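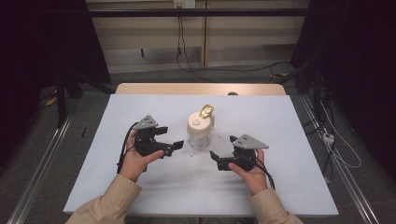
Surely a lid is just a lid, as one reader of our first edition put it, and a whole chapter on closing things is a chapter too many. We hope to change that reader's mind! Few parts of the home are handled so often and thought about so little, and once you start looking at how jars, jugs and canisters shut, it is very hard to stop.

Chapter 17
Lids, Levers and Closures

In Chapter 16 we followed the body of a plastic container from sketch to mould. We now move up to the rim, where most of the trouble (and most of the fun) is found. A body only has to hold its shape. A lid has to seal, open, stay put and suit a hand that may be small, stiff or covered in flour.
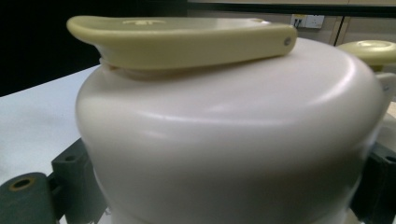 Take the lever lid first. A long handle lies across the top of the container and turns on a pin near one end. Lift the free end and you have a simple lever, with the pin as its pivot. The further from the pin you push, the less force you need — try it yourself with one finger, first at the tip and then close to the pin. The difference is startling.

17.1 The shoulder and the neck

Designers call the curve below the rim the shoulder. A rounded shoulder wipes clean easily and has no sharp corners where a crack might start.
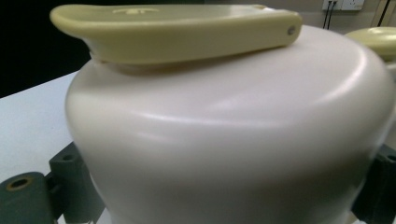
Colour matters too. A pale body with a green lid tells the eye at once which part is meant to be touched, and a matching set looks at home on a shelf even when the pieces differ in size. Students on the Flerkstead kitchen project sorted 153 household containers by the way they closed, and were surprised how often colour alone had shown them where to put their fingers.

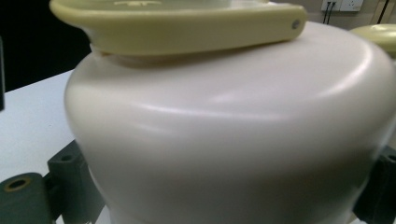 Before reading on, collect a few containers from your own kitchen. Open and close each one slowly, first with your stronger hand and then with the other, and note where your thumb goes. Keep your notes — you will need them for the seal test in 17.2, where we fill each container with water, turn it over a sink and wait 60 seconds.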